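Grey paint looks patchy and slightly mauve - undertone or application?

Forum: Decorating and Finishes > Interior walls

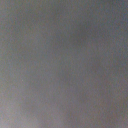
Close-up of the grey. Paler and pinker at bottom left, darker patch upper right of centre.

damp_course_dan
Posted 29/12/2023

Utility room at the back of the house, north-facing, one small window. Walls are skimmed plaster, mist coated in July and left like that until I had time. Two full coats of Prilora matt in a mid grey called Friesen, rolled, medium pile sleeve, tray not scuttle. The label gives recoat as four hours and I left it overnight both times.

The colour on the card was a plain cool grey. On the wall it has a mauve cast in some places and a blue one in others, and the tone drifts from one area to the next. There are no hard lines and nothing I would call a roller edge. It goes from lighter to darker very gradually. The close-up is soft, but the shift in tone is what I am asking about and that does come across.

Questions:
1. Is the mauve in the paint or in the light?
2. If it is in the paint, does a third coat do anything?
3. Would a different sheen hide it or make it worse?

I have 2 litres left out of the tin and would prefer not to buy another.

skimcoat
Reply 1

The mauve is in the paint. Mid greys are rarely black and white only. They are usually tinted with some mixture of blue, red oxide and sometimes violet, and the balance shows once you have a whole wall of it instead of a card the size of a stamp. North light pushes it further towards blue. A warm lamp pulls the red up, and the two meet somewhere in the middle of the wall as mauve.

The drift in tone is a separate matter. What was the mist coat? If it was contract matt thinned 50/50 the suction should be even by now. If it was ordinary vinyl let down with water, it may not be.

tworollers
Reply 2

I would not diagnose anything from that close-up. It is grey, it is out of focus, and there is a speckle of coloured dots all over it, reddish and green and blue, which looks to me like sensor noise. A camera short of light will put noise into any flat grey and can shift the colour balance as well. The darker patches could be shadow.

Take it again in daylight, square on, from two metres, with a sheet of white printer paper taped to the wall. If the paper looks mauve as well, the camera is at fault.

damp_course_dan
Reply 3

Mist coat was contract matt, 50/50, one coat. Took it in within minutes everywhere except a strip near the door, which stayed wet longer.

Accept the point about the camera. I can see the shift by eye though, mostly in the afternoon. I will do the paper test.

lamside_joiner
Reply 4

Had the same shade on a landing at Lamside. Same complaint from the owner. We put a lamp flat against the wall, pointing along it, and the "patches" turned out to be very shallow hollows in the skim. Matt paint does not reflect enough to show them as highlights, so they read as slightly darker areas with no edges. That matches the soft vertical band down the middle of yours more than it matches a paint fault.

Check with a straight edge. If you can slide a bank card under a 2 m edge you have your answer.

skimcoat
Reply 5

Hollows do not change the hue. He says mauve in one place and blue in another.

lamside_joiner
Reply 6

They do if there are two light sources. Window from one side, lamp from the other. Each slope of the hollow picks up a different one. I have seen it on plain white ceilings.

skimcoat
Reply 7

On a ceiling with a bay window, yes. I am not convinced on a utility room wall with one small opening. The strip by the door that stayed wet longer is far more suspicious. That is over-trowelled plaster, polished and closed up, and paint dries differently on it. You get a difference in film build and so a difference in tone. It should have been keyed with 120 grit before the mist coat.

grout_and_about
Reply 8

For what it is worth, I used Friesen in a shower room and it dried two shades apart between the first tin and the second. Both tins were from the same counter. The batch number on one ended 567 and the other ended in something else entirely. Did you use one tin or two?

If it was two, the usual cure is to box them - tip both into a clean bucket, stir properly, and do a full coat from the mix.

damp_course_dan
Reply 9

One 5 litre tin. Stirred with a stick at the start. I did not stir it again before the second coat.

grout_and_about
Reply 10

Then stir it. Pigment settles overnight. The last third of a tin is often stronger than the first. Use a flat paddle and scrape the bottom, several minutes, and look at what comes up. If the paddle brings up a darker or bluer sludge you have at least part of the explanation.

tworollers
Reply 11

Modern emulsion does not separate overnight to any degree you would notice on a wall. A tin that has stood on a shelf for a year, yes. I have left trade matt for a fortnight and found nothing on the bottom.

grout_and_about
Reply 12

Trade matt, perhaps. Tinted retail matt is not the same product. The colourant is added at the counter and the shaking is sometimes very brief.

Skaltitdale_Paints
Reply 13

We run a trade counter and see this question every winter. A few points.

Room temperature matters. If the wall was below ten degrees the film may not have formed evenly, and greys and deep blues show it first. An unheated utility room in December is a likely candidate.

Drying time on the tin assumes a warm room. Overnight is probably enough between coats, but full colour development can take two to three weeks in the cold. Leave it before deciding anything.

Sheen: do not go up to a mid-sheen to hide variation. It will show every hollow and every lap. A dead flat matt is the most forgiving finish there is.

If you do apply a third coat, warm the room to 18 degrees the day before and keep it there for a day after. Work in one-metre widths, keep a wet edge, lay off in one direction, and do not go back into it.

damp_course_dan
Reply 14

Room was at eight degrees on the first coat and eleven on the second. I have a small oil radiator I can put in there.

Did the paper test this afternoon. Paper is neutral at the window end and slightly pink near the lamp, so some of it is lighting. With the lamp off the wall is bluer all over, but the unevenness is still there, only weaker.

Straight edge: there is a gap in the middle of the wall, less than a bank card. Wall by the door is dead flat and noticeably smoother to the touch.

lamside_joiner
Reply 15

Less than a card is within what most people would pass. It can still be visible with side light. I would call it a contributor.

skimcoat
Reply 16

Smooth by the door is the polished plaster. Before you paint over it, do a tape test. Score a small cross with a sharp knife, press decent masking tape over it, pull it off sharply. If paint comes off with it, a third coat will only add weight to something that is not holding. In that case scrape back, key it, and start again on that strip.

tworollers
Reply 17

Agree with the tape test. Wait for it to harden first. A tape test on a cold film a few days old tells you very little.

damp_course_dan
Reply 18

Plan, then. Radiator on, leave it two weeks. Tape test by the door. Stir the tin and look at the paddle. Third coat from the remaining 2 litres if the tape comes away clean - the wall in question is nine square metres, so there should be enough with a margin.

Also swapping the bulb. The present one is a 40 watt filament type, and a neutral white LED is cheap enough to try before I touch the roller.

grout_and_about
Reply 19

Try the bulb first, before the radiator or anything else. Then look at the wall in the morning and again after dark. Post what comes up on the paddle as well, I would like to know.

Skaltitdale_Paints
Reply 20

Nine square metres at one coat needs under a litre on a sealed wall. Do not stretch it thinner than that. Keep what is left in a full jar with the batch number written on the lid.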